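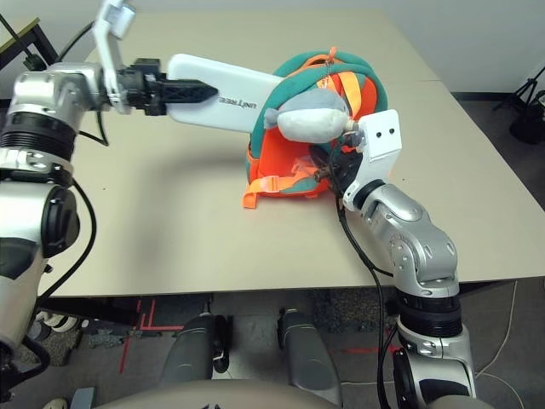 Home Stories Submit Archive Log in

Filed under: Short fiction, Sports

6 min read

So with 12 seconds left we were down two, and Coach Maddocks drew the play on her own forearm because she'd lost the whiteboard marker cap and the thing had dried up back in the first half. Ballpoint on skin. I could see an X, something that might have been me, and a mole.

"You're the mole," she said.

I've played two seasons for Prerkville now, and I want it known that I used to have a jump shot. Then I hurt my wrist in December and it came back flat, like a soda somebody left open. The only one who still passed me the ball was Grímur Norðdahl, our center, who passes to everybody (he once passed to a referee, and it was a nice pass too). Fakholm knew all this. Their guard, a kid named Bergmann with very clean shoes, had been standing a full step off me all night, just daring me.

The gym held 200 people if the fire marshal was in a good mood, and I swear every one of them had brought something to bang on. My dad had a skillet.

"Mole," Grímur said to me, walking out. "Come off my left side. Not my right. My right side is tired."

We inbounded. I ran Bergmann straight into Grímur's left side, which makes a sound like a couch falling off a truck, and there I was in the corner with the ball and nobody near me. I had time to think about my wrist. I had time to think about the skillet!
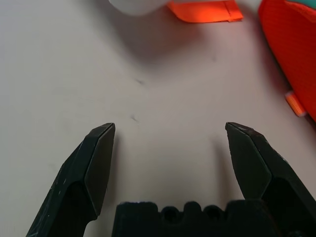 So I didn't shoot it. I pump-faked at the empty air — I don't know who I thought I was fooling — and drove the baseline, and their big man came over, and I dropped it down low to where Grímur should have been.

He was there. He caught it, looked at the basket, looked at me, and threw it right back.

"Grímur!" the whole bench yelled.

Three seconds. I was under the rim, facing the wrong way, with somebody's elbow in my ear. I flipped it up over my head, left-handed, the good wrist, and then I was on the floor looking at a lot of sneakers. The skillet started up, so I knew.

Overtime, then. Five more minutes. Coach was already licking her thumb and rubbing at the ink.

"Hold still," she told Grímur, and took hold of his arm. "I'm out of room on mine."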